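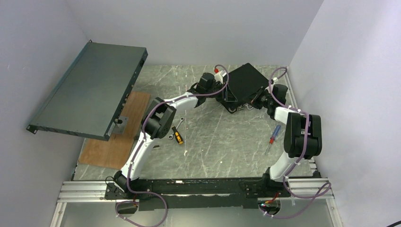
Rack-mount unit resting at an angle on the bench, with a wooden board under it.

Bench setup for a rack-mount enclosure

The procedure covers placing a rack-mount unit on a bench for inspection of the ports and fittings before it goes back in the rack. It applies to the Hirach 757 and to other shallow units with removable mounting ears. Written by Flor Tamayo, revised in May.

Before you start

Shut the unit down, disconnect the power cord and label every cable at both ends. Leave the ears attached. They protrude past the body of the unit and will scratch a finished tabletop if the unit is slid into place, so lift it.

Placement

1. Put a flat wooden board on the bench. Check it for grit and old screws first.
2. Set the unit on the board with the side you need to inspect facing the open part of the bench. An angled position is fine as long as the unit does not rock when pressed at each corner.
3. Keep the ears clear of the board edge. An ear that hooks the board will drag it when the unit is turned.
4. Place small plates, knobs and other loose hardware in a tray. Bag the rack screws separately.

Inspection

Start at one end of the connector side and work in one direction. Push lightly on each port. Any movement relative to the chassis means a loose nut or a cracked solder joint. Turn each knob through its full range and record where it binds. Slots and vent holes should be brushed out – compressed air tends to move dust further in.
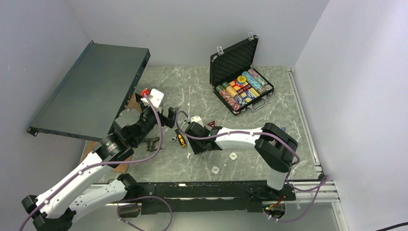
Can the unit stay on the board while the top cover is off?
It can, provided the board supports the full footprint. If part of the chassis overhangs, move to a larger board before removing any cover screws, or the base may flex and the holes will not line up again.

Ears and fasteners

Check both ears for bends with a straightedge. Slight bends can be pressed flat in a padded vise. Replace an ear if a hole has stretched. On the Hirach, each ear takes 6 screws; start all of them by hand, then tighten in a diagonal order.

Record

Enter the unit number, the ports checked and any parts replaced in the bench log. Dong-hyun Yeo reviews the log on Thursday. Units with an open fault stay out of the rack until the entry is signed.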